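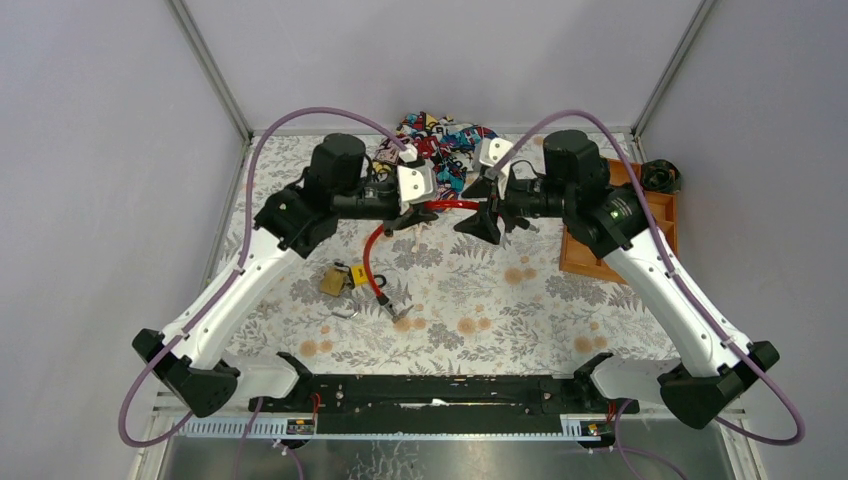
Both arms at the red cable, padlocks waiting on the cloth.

Clolelska two-arm teleop set: read me first

Hi! I'm Irja Heinonen, and I look after this dataset. It holds 1,126 demonstrations of two arms being driven by remote control through small, fiddly table jobs. A person moves a pair of leader arms, the pair over the table copies them, and we save everything. No scripts, no planner, just hands.

What's in it

There are 18 tasks. The cable and padlock ones are my favorites and also the ones that made us swear the most. A red cable with a metal end fitting is a lovely thing to record, because it bends differently every time you pick it up – and the policy has to cope with that too. The rest are mostly sorting, folding cloth and moving bits in and out of a divided wooden tray.

Each episode is one folder:

states.csv – joint angles and gripper opening for both arms
actions.csv – the same columns, but what the leader arms asked for
top.mp4 – the fixed camera
note.txt – whatever the operator felt like typing

Please read the notes! Some are blank, some say "ok", and Eetu Niskanen wrote whole paragraphs (thank you, Eetu).

Who drove

Eetu, Seija Valtonen and Teemu Nurmi, all at our Rurkville bench. You can tell them apart pretty fast. Seija is slow and very smooth, Teemu grabs first and fixes it later. The operator column is in index.csv if you want to train on one person only.

Things that will bite you

The tablecloths are patterned on purpose. We wanted busy backgrounds, so if your model only works on plain gray tables you'll find out quickly.

Gripper values run from 0 (closed) to 1 (open). In the August recordings they're flipped, and the loader sorts that out for you. If you parse the files yourself, check the "flip" flag in the index.

Task 17 has 3 episodes with no video. I left them in because the joint data is fine, but drop them if you need pictures.

Failed tries are kept and marked success = 0. Dropped cables, missed grabs, all of it. I'd filter them for a first run and then add them back to see what changes.

Not in here yet

Force readings. Jarmo Nurmi is working on those over at Mudley and they'll go in a separate download. If you spot a wrong label before then, send me the episode number and I'll fix it in the next version.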